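Questions we keep getting about the hand-held gripper sessions. If yours isn't covered, ask Robel Tilahun, who will probably send you back to this page.

## Do I need to know anything about robots?

No. You need a thumb, some patience and a table with things on it. You squeeze the gripper, pick something up, put it somewhere else and let go. The robot learns from the recordings later, without you.

## How many recordings does one task take?

For the Pliltmont kitchen set we kept 1692 and threw out 218. Most of those were people chatting with the gripper pointed at the ceiling.

## Can I just use my hands when it gets fiddly?

Please don't. Your left hand is very good at its job and the robot hasn't got one. If you nudge something, stop and start that recording again.

## Should I tidy the table first?

Take off anything you'd be upset to see dropped. Otherwise leave it as it is – a robot that has only seen clean tables is no use in my house.

## What's good to pick up?

Mix it up. A bottle lying on its side is a fair start, and a crumpled plastic bag will humble you.
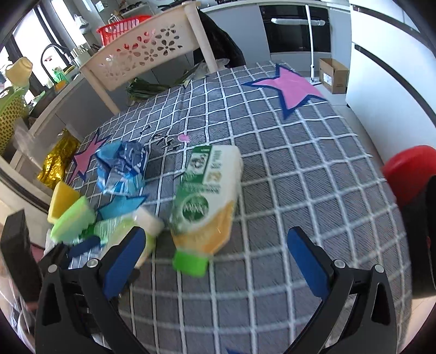
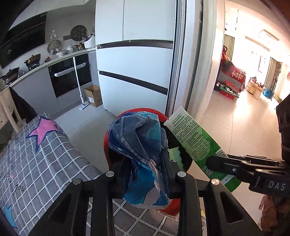
## Is remote control easier?

Harish Chowdary says yes. Harish also grew up on flight simulators. With the remote arm you get a slight delay and no feel for how hard you're squeezing, so book two sessions and treat the first as a write-off.

## I dropped something. Is the recording ruined?

Keep going if you can reach it with the gripper. Picking a thing up again is worth teaching too. If it rolled under the fridge, press stop.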